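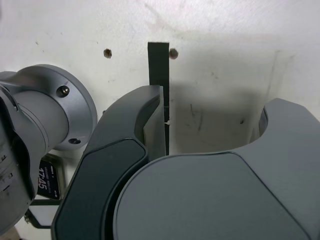 The Rissanen comparison is a long-running and rather well-loved series of gripper trials held at the Trevota workshop in Gumska. It began as a friendly argument over whether curved fingers hold thin, flat parts as well as straight ones do, and it has grown a good deal since then – the current round covers five finger shapes, each put through 80 grasps on the same arm. Results are kept in the Pekus log, where a slipped part and a dropped part are entered separately. The August round added 475 grasps made with worn finger pads, and 174 of those were later repeated at a lower closing speed.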